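How many sim demos per task before you stop collecting?
Board: Manipulation / Data collection
5 participants, 10 posts

hgeerts
We are building a set of teleoperated demos in simulation for a two-arm mobile base. Household tasks, mostly pick up and put somewhere else. One person drives the arms, the sim logs joint states, gripper commands and the camera views, and a second person marks each run keep or drop afterward.

We now have 1319 runs for the whole set. The plan I inherited says 1000 per task, and at our pace that is not going to happen this year. The part I'd like opinions on is the tabletop task, where the operator handles a bowl on the white table.

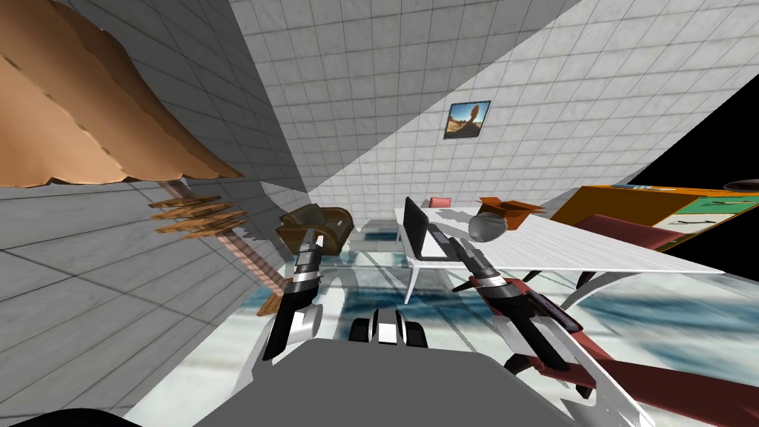
Each run starts from a random base pose. Furniture stays put and the bowl gets a new spot on the table. The policy trained on what we have does fine when the base is square to the table and falls apart when it comes in at an angle. More runs, or different runs?

lmulder
Different runs. If your operators always park the base the same way before they reach, you can collect 1000 and still have one approach with small noise on it. Plot the base heading at the moment the gripper closes. I'd bet it is one narrow bump.

botond_b
I don't agree that it's that simple. We went wide early on at Hurna, lots of headings, few runs for each, and the policy learned to hover over the object and not commit. It needs enough repeats of the same thing to learn the close. I would fill in the square approach first, then widen.

lmulder
Hovering is usually the operators hovering. Did you trim the pauses?

botond_b
Some of them. Not all, I'll give you that. We had a rule that anything over 2 seconds without motion got cut, and people learned to wiggle the stick so the timer never fired.

hgeerts
Plotted it. One bump, as Lieven said. There is a small second one from Griet's shifts because she likes to come in from the corner. Her runs also take longer, so more of them were marked drop under the time limit. So we have been throwing away the runs we need.
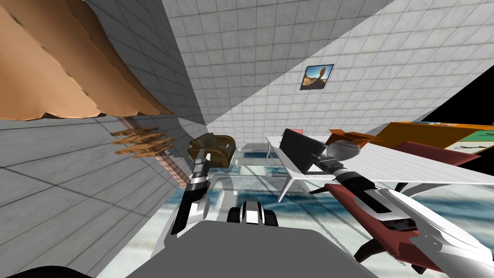

I went back through the dropped ones from February and restored every run where the grasp was clean and only the time was over. The time limit is now gone from the keep/drop sheet. It is stored as a number and whoever trains can filter on it.

gmertens
For the record, I come in from the corner because from straight on, the right forearm hides the far side of the bowl in the head view. I can't see the rim. From the corner I can.

If the policy gets the same head camera we get, it has the same problem. Are you training with the wrist cameras at all?

hgeerts
Head only for the first version. Wrist views are logged for every run but the baseline doesn't read them.

mirjam_db
Read them. We tested this at Gronico with the Baltach arms, same seeds, same demos, head only against head plus wrist. The gap was large on soft or lumpy objects and small on boxes. With food items the wrist view is where you find out that the fingers are closing on one end and the other end is going to swing. 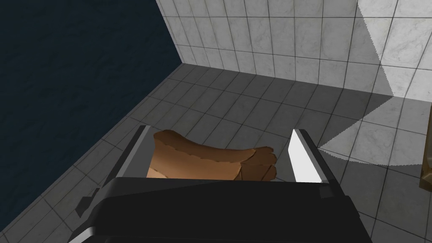
Also check your collision meshes on those. Ours had a plain box around anything irregular, so the fingers stopped in the air short of the surface and the grasp still counted. The policy copied that and closed too early on every object.

botond_b
Agree on the meshes. Not sure about the wrist views as a default. They double the storage and the training time, and if the lighting in your sim changes a lot from room to room the policy can lock on to bright patches on the floor. We got a model that did well in shade and badly in sun until we randomized the light. I would fix the head camera placement first. It's cheaper.

mirjam_db
You have to randomize the light anyway.

botond_b
Sure. But then it's two changes and you won't know which one helped.

hgeerts
OK, what I'm going to do, and tell me if it's dumb.

Freeze the current set, with the restored runs in it, tagged 28 June 2025. Train head only and head plus wrist on exactly that. No new data for either.

Then collect with a forced start heading. The sim picks the heading and the operator is not allowed to turn the base before the first grasp. 10 headings, equal share each. Griet gets the straight-on ones so it isn't one person per angle.

Mesh check on every food item before any of that.

lmulder
Not dumb. I'd let operators turn the base if they can't reach, and log that they did. Otherwise you get a pile of failed reaches that go straight to drop. We used the Visser export script to flag base motion, it is one column.

gmertens
Fine with the straight-on ones. Can the head camera go up a bit first?

hgeerts
For the new batch, yes. The frozen set stays as it is. I'll post the head against wrist numbers in this thread when both have finished training.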